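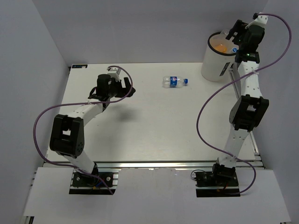 Clear bottle with a blue screw cap, and the bin for the rest

Bottle recycling at Jadlow - your questions

Do I leave the cap on?
Yes please! Screw it back on once the bottle is empty, as loose caps do have a way of wandering off under things.

Must I peel the label away?
No need at all, bless you - labels can stay just as they are.

What if there is a drop left inside?
Tip it down the sink first, and give anything sugary a quick rinse.

When is the bin emptied?
Every 3 days, and every 5 from October, when we all drink rather more tea.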